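Printed toy blocks keep marking my maple board, what finish?

Posted 14/10/2024 by Yareli Rosales

Hi all, quick one before work. I have a striped maple-looking board, glued up strips, pale cream and tan. It's bolted down at the front corners so I can't just flip it or take it to the sink. We use it for little 3D printed blocks. Blue, yellow, red, green. The blocks still have the print lines on them and I think thats what is scratching. Fine gray-ish scuffs, mostly where they get pushed around in a bunch. 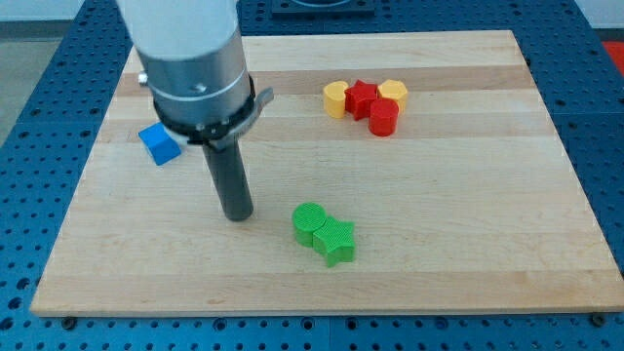 Sheyla Tamayo wants to know if there's any finish on it at all, and I don't know. Got it secondhand from a shop in Pisorau, no label. Water sort of sits on it for a minute and then soaks in. She also said try an eraser on the scuffs. Did that, took off maybe half.

So do I oil it, varnish it, or sand the blocks? Don't want anything sticky. And I need it usable again in 2 days if possible.

Teodor Adamczyk
If water soaks in, whatever was on there is mostly gone. Do the blocks first or you'll be back in December with the same scuffs. Wet sand the bottoms, 220 then 400, flat on a piece of glass. Takes a minute each. Dry them good.

Then the board. Light hand sand with 220, along the strips, never across. Vacuum, wipe with a barely damp rag, let it dry. Thin coat of water based poly, satin. Second coat next morning. Dry to the touch fast but give it a week before heavy use – 2 days is pushing it. Tape over the bolt heads first. Oil looks nicer but it wont stop scratches.

Wiesława Malinowski
just put wax on it. worked on mine

Stanisława Szewczyk
Wax is fine for looks but go easy, the blocks will slide more. And if you wax now you have to get it all off before poly, it won't stick otherwise. I used Jarnwood hard wax oil on a desk, about 41 ml for the whole top, no stickyness once I buffed it. Still picks up scuffs but you can rub a bit more in on just that spot. Test a corner first.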